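Moving the choir's tea break

May 12, 2018

I've been singing with the Tasgate community choir for four years now, and for most of that time we stopped for tea at the halfway mark. This term Robel Dinsa, who conducts us, moved the break to the end. I was against it. I said so at the meeting and I was outvoted.

My argument was that two hours is a long time to stand on a hard floor, and that the basses go flat without a biscuit.

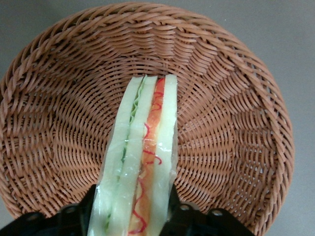
After a full term of it I have changed my mind, mostly. The old break was meant to be 15 minutes and it was usually 23, and then we had to warm up again. Now we get through a whole piece in one go. We learned the slow middle section of the Wubshet setting in two rehearsals, and last year it would have taken us until August. My voice is tired by the end but my pitch is better, and the altos say the same about theirs.

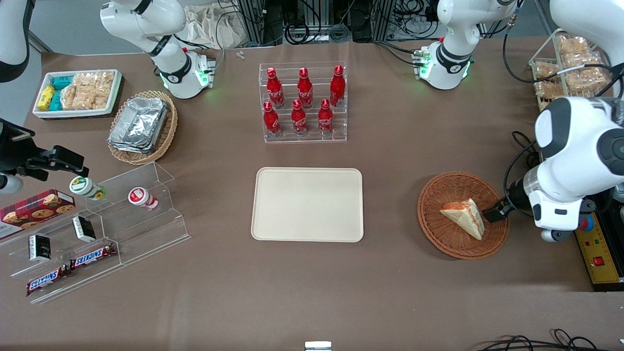

Singers will stay behind if there's a reason to. Under the old arrangement people drank their tea in their own sections and went home straight after the last note. These days I've had proper conversations with tenors I had only ever nodded to. It doesn't need much of a spread. Puffed rice crackers and a few wrapped packets in a white container will do it, and red bottles of Coke suit the ones who won't drink tea at that hour. I still think milk should be provided.

We sing at Urkport next, in a hall that seats 200. Robel wants us off the books by then. I have the first two pieces memorised and not much of the third.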